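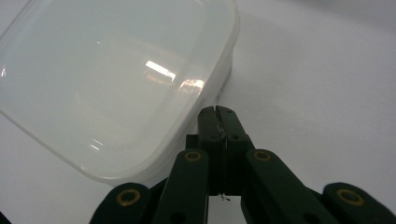 Plastic food container on a light tabletop.

Zedbridge releases version 5 of its controller mapping software for DJs

VILLANUEVA, Sunday, March 1, 2020. Zedbridge, the maker of mapping software for DJ controllers, announces that version 5 of its program Plesmont is available from today. With the new version, a DJ can connect a controller to the mixing software and change the function of each button, knob and wheel without writing a script by hand.

The list of supported controllers has been renewed completely. The library now contains 1,374 ready mappings, and each of them can be opened, copied and changed by the user. If a controller is not in the list, Plesmont asks the user to press every button one time and to turn every knob from left to right. After that it proposes a first mapping, which can be used immediately or corrected later. 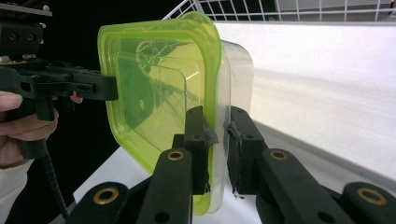 Green-rimmed container on its side, wire rack behind.

The jog wheels received the most attention in this version. In version 4, many users wrote to us that the wheel felt too heavy in scratch mode and too nervous when they only wanted to bend the pitch. These two movements have now separate settings. The resistance curve can be drawn with the mouse, and the change is heard at once in the headphones, while the main output keeps the old curve until the user confirms. For wheels without a touch sensor, a shift button can be chosen to start and stop the scratch mode.

Also the lights of the controller are easier to set. Each LED can follow the play state, the cue point, the loop or the level of the channel, and it can blink in time with the track. When a controller is disconnected during a set and connected again, Plesmont sends all light states a second time, so the buttons show the correct condition of the decks.

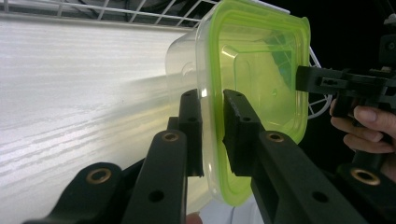 The performance pads have a new editor, in which the user sees all the pads of one deck on the screen and gives to each of them a hot cue, a loop length or a sample. Colours are chosen from a palette or copied from the track. The pad which is selected gets a thick outline in bright green with well rounded corners, very near in shape and colour to the rim of the food container, and inside it stands a smaller rounded rectangle, as the step inside the container does. A click in this inner part opens the function of the pad, and a click on the outline opens its colour. Pads can be arranged in up to 3 pages for each deck.

A test phase was held before the release. In it, 600 users in Villanueva, Pumarcombe and other places worked with the program at home and in small clubs. Their reports led to a shorter start time and to a clearer message when two functions are given to the same button. Before, the second function simply replaced the first one. Now the program shows both of them and waits for a decision.
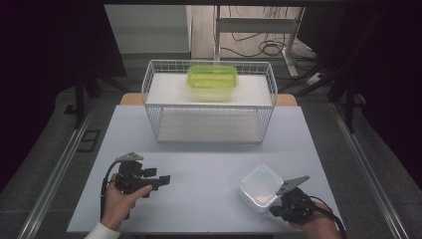
Lime-green container on the shelf of a white wire-mesh basket.

Mappings made with version 4 can be opened in the new version. On the first opening, a copy of the old file is saved in the same folder. Scripts that were written by hand continue to work, but they are shown in a separate list and cannot be changed in the pad editor.

Plesmont 5 is a free update for owners of version 4. New users can try the complete program for one month. The manual is available in English and Spanish, and a French manual will follow in May.

About Zedbridge
Zedbridge makes software for DJ controllers. The development is done in Villanueva, and the support office is in Pumarcombe.

Press contact
Zedbridge press office, Villanueva. Screenshots and review licences are sent on request.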